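Monday, June 2, 2008

Geltness has a new vocational college, or most of one, and since the gates were open to anybody who cared to come I took the morning bus up and made a day of it. I'm so glad I did! Half the town seemed to be there, along with a fair number of people from Curik, who fought for years to have the campus on their side of the river and were very gracious about losing it.

Councilman Thabiso Rampersad gave the welcome from the front steps. He kept it short (for him) and went through the long story of the land, which belonged to the Petersen family before the district bought it, and the 2 votes it took to get the money approved. He was warmly clapped, even by people I know didn't vote for him.

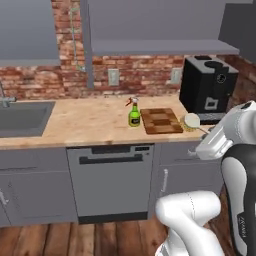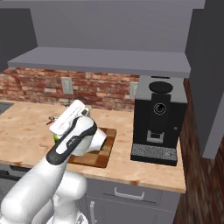 After the speeches we were let loose in the building. I tagged along with a group led by Eckhard Harms, the new principal, a tall man with a soft voice, so you had to stay close. He told us 313 students are signed up for the first term, which starts in August, and that the district hopes to reach 3000 once the Loletti wing is paid for. When that might be, he wouldn't say, and a lady behind me asked him three different ways.

The bus fare question came up too. Students from Curik will need two buses each way, and the council has promised to look at a direct line. I'd like to see that settled before classes begin, and I told Mr. Rampersad so when I caught him by the coffee urn. He wrote it down, at least. The next public meeting is at the old town hall, upstairs, and the side door is the one they leave open.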